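Subject: Re: [gripper-bench] molded fingers vs. the Pelham pads, anybody tried both?
From: Stojan Dervishi

Hi all,

Picture first, then the long answer.
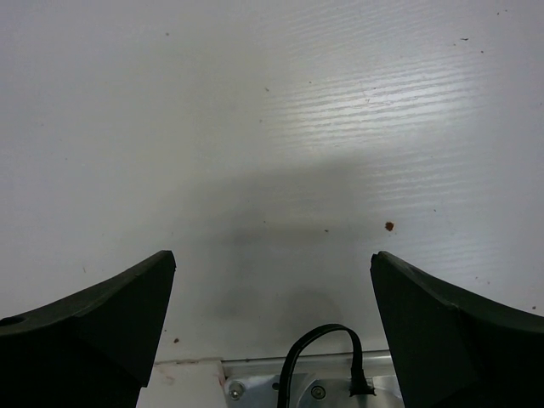 Wrist cam view, black fingers open over the white sheet

On the April thread, Farah wrote:

> We've been running the flat Pelham pads on our arm and they're fine on
> boxes, but anything thin just skates. Before I order a set of the molded
> ones, has anybody here run both on the same arm with the same controller?
> I'm mostly worried about losing opening width, and about what the wrist
> camera can see once those big fingers are on. Also, is the cable a pain?

Yes, I've had both on, same arm, same Bravance controller, nothing changed in between except the fingers and the grip force. So let me go through your questions while I still remember it all.

Thin stuff: the molded ones win, and it isn't close. I did 20 picks of a plastic card lying flat with each set. The Pelham pads got 15 (and a couple of those I'd call lucky), the molded fingers got all of them. I think it's the tips. They come down to a blunt end with a slightly beveled corner, and that corner gets under an edge in a way a flat pad never will. You do have to come in low, though! My first few practice tries were way too high because I'd left the old tool offset in the config. Check yours before you blame the fingers, please, I wasted a whole evening on that one.

Opening width: you lose a little. I didn't measure it properly, sorry. If your biggest part already barely fits between the pads, borrow a set before you buy.

Camera: okay, so this is the part I went back and forth on. The fingers are big and dark and they come in from both bottom corners, so you do give up that part of the view for good. But the tips sit nice and level with each other and there's a wide gap between them, which makes it really easy to see what you're lined up on. With the pads I was always guessing. What bugs me more is the light. You get a soft shadow right in the middle, exactly where you want to look, and then up in the right corner the ridges on the sheet catch the light and go all shiny. My blob detector loves that shiny patch. It also loves every speck on the sheet, including the reddish-brown one by the right fingertip, so I'd wipe things down before trusting any numbers. I ended up masking the fingers out and raising the minimum blob size to 21 pixels, and that quieted most of it.

A matte gray sheet would probably help with the shine. I have one somewhere from the Skarnwood setup and will swap it in when I find it.

Cable: it loops up between the fingers, in front of the rail, and stays lower than the tips. I was nervous about it but it hasn't snagged on anything yet. I would not make that loop any taller. If yours comes with extra length, pull the slack back toward the wrist and tie it there.

One more thing you didn't ask about. Grip force. I had the Pelham pads at 100 percent all the time because otherwise things slid out, and if you leave it there with the molded ones you'll crush paper cups (ask me how I know). I'm still working my way down and don't have a number I like yet. Does anybody run theirs with current feedback on the Bravance instead of a fixed limit? The manual has one paragraph on it and I've read it enough times to be annoyed by it.

Farah, if you want my offset file and the mask I can send them over, just write me off list. The mask will need redrawing if your camera sits at a different tilt, but it's a start.

Stojan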